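News > Estates and Grounds > Press releases

Gallilley grounds: path and lawn works to start in May

16th December

Masus, which looks after the grounds at Gallilley, has confirmed the programme of path and lawn works for the coming year. Work will start in May and will be carried out in short sections so that people can keep using the paths while it goes on.

The programme covers the main path, the side paths that join it, the edging on both sides and the grass next to the edging. It does not include the car park, the drains by the lower gate or any of the buildings. Those are dealt with under separate budgets and there is no change to them.

In all, 2000 metres of path will be inspected and 230 metres of edging will be lifted and reset. The lengths to be reset were picked out during a walk-round of the site by Masus and the contractor, Herkton. Most are short runs where the edging has moved, or where the ground behind it has dropped and left a lip.

Surfaces

The paths at Gallilley were laid at different times and do not all have the same surface. Loose stone will be raked level and topped up where it has thinned. Paved lengths will be swept and patched. Masus looked at putting a single surface on every path and decided against it on grounds of cost. Several regular users had also written in to say they preferred the paths as they are.

Herkton will bring the new stone to site in bags and store it at the works yard. It has been matched to what is already down, in a dark shade. New stone can look brighter than old for the first few months and this should be expected.

No path will be made wider or narrower. The junctions will stay where they are. A request for white lines to separate walkers and cyclists was considered and turned down, and the present rule that cyclists give way to walkers still applies. 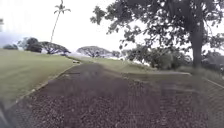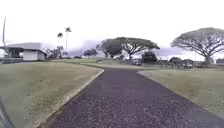 Paths and lawns in the grounds, with pale edging along the grass.

Lawns

The grass will be cut as usual through the works, except on the strips next to a section being edged. These will be left until the edging has been reset and the soil put back, and then cut by hand for the first month.

Worn and brown patches near the paths will be spiked, top-dressed and reseeded. Seeding will follow the edging work and will not be done ahead of it, as the two teams would otherwise be working over the same ground. Seeded areas will be roped off with low posts and people are asked to stay off them until the ropes come down. Dogs should be kept on a lead alongside roped areas.

The seed is being supplied by Maruyama, which has provided grass seed for the site before. It is a hard-wearing mix meant for places where people walk across the grass as well as along the path. The amount ordered is 500 kilograms, with part of it to be held back for a second sowing if the first is patchy.

The trees are not part of this work. No tree will be felled, and no digging by machine will be allowed under the spread of a tree. If edging has to be reset close to roots it will be done with hand tools, or left alone if it cannot be done without harm.

Access during the works

Sections will be no longer than 50 metres at a time. Each will be fenced on the day it is started, with a signed way round it. In most places this will be a mat laid on the grass beside the path. Where the slope is too steep for a mat to be safe, the way round will be by the nearest side path, and this will add a few minutes to the walk.

The mats are suitable for wheelchairs and pushchairs. Anyone who needs level access and is unsure which sections are open can ask at the grounds office before setting out. A plan showing the current section will be put up at each entrance and changed every time the fencing moves.

Working hours will be from eight in the morning until four in the afternoon. Lorries will come in by the service road and will not use the paths. Small tracked barrows will be used to move stone and soil, and they will have a second person walking in front whenever they are on an open path.

Events already booked on the lawns will go ahead. Organisers have been sent a copy of the programme. Two bookings have been moved to a different part of the grounds by agreement, and no booking has been cancelled.

Bad weather

Resetting edging in very wet ground gives a poor result, so work will stop after heavy rain and the programme will be put back. If that happens the fenced section will be made safe and, where possible, reopened until work can start again. Masus will not move on to a new section with an old one unfinished.

Comments and questions

Comments on the programme can be left at the grounds office or sent by post to Masus at the same address. They will be read before the order of the sections is settled. Comments that arrive later will be kept for the review at the end of the works.

Loose edging, holes or stone spilled on to the grass can be reported at any time and need not wait for the programme. Please give the name of the nearest entrance and say which side of the path the problem is on.

Notes to editors

Masus manages the grounds at Gallilley, including paths, lawns and planting.

Herkton is the contractor for the path and edging works. Maruyama is supplying grass seed only and has no part in the path works.

Copies of the section plan are available from the grounds office on request.

Ends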